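Teaching by demonstration (robotics)

Teaching by demonstration, also called programming by demonstration or learning from demonstration, is a group of methods in which a person shows a robot how to do a task instead of writing out each motion as code. The person may move the arm by hand or steer it from a distance with a controller. The robot's joint positions, the state of its gripper and, in most current systems, the view from one or more cameras are recorded while this goes on. The recording is then either played back directly or used to train a control program.

Contents
1 Methods
2 Recording
3 Wrist cameras
4 Use in the Virkemen workshops
5 Limits
6 See also

Methods

In hand guiding, also known as kinesthetic teaching, the operator holds the arm near the wrist and pushes it through the task. The motors are set so that they cancel the weight of the arm but do not resist the push. Hand guiding needs little training, and the operator can feel when a part touches something. Its main drawback is that the operator's hands and sleeves often end up in the camera view, where they will not be when the robot works alone.

In teleoperation the operator stands or sits apart from the robot. Common input devices are joysticks, hand-held motion trackers and a second, smaller arm with the same joint layout, known as a leader arm. The working arm, or follower, copies the leader -- usually with a short delay. Most simple leader arms give no sense of touch, so operators judge contact by eye and tend to move slowly near a surface.

Recording

A single run through a task is called a demonstration or an episode. It begins with the arm in a start position and ends when the operator marks the run as finished. Failed runs are normally labeled and kept apart from good ones. Some groups keep runs with a slip and a recovery, as these show the robot how to get back on course.

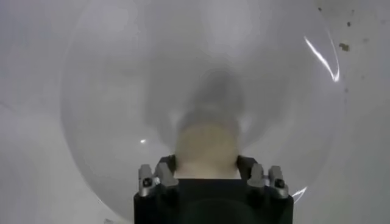
Episodes are stored as a list of time steps. Each step holds the camera images, the measured joint angles and the command sent to the arm. The clocks of the cameras and the arm must agree closely. A gripper that closes in the joint data before it closes in the images will teach the wrong timing.

Wrist cameras

A camera fixed near the gripper moves with the hand and keeps the fingers at the same place in the image. It gives a close view during the last part of a reach, when a camera mounted on a stand may be blocked by the arm. Small wrist cameras often have a fixed focus, so that the fingers are sharp and things farther off are blurred. Clear plastic and glass are hard for these cameras, as their outlines are faint and bright reflections shift whenever the wrist turns.

Use in the Virkemen workshops

The Virkemen workshops in Trememham began recording demonstrations with hand guiding and changed to leader arms in February 2018. The first set made with the new arms, named Jondska, held 386 episodes of 16 tabletop tasks. Another 51 episodes were left out of the release for timing faults. Operators worked in sessions of 30 minutes. The recording software, Aigner, was written at the workshops and saved each episode as a separate folder.

Limits

A control program trained on demonstrations tends to do well in conditions close to the recorded ones. Small errors can carry the arm into positions that no operator ever showed, and the errors then grow -- a problem known as compounding error or drift. Differences between operators also matter. Two people may reach around an object from opposite sides, and a program that averages the two paths may run into it.

See also

Teach pendant
Imitation learning
Remote manipulator
Haptic feedback

This page was last edited on May 20, 2018.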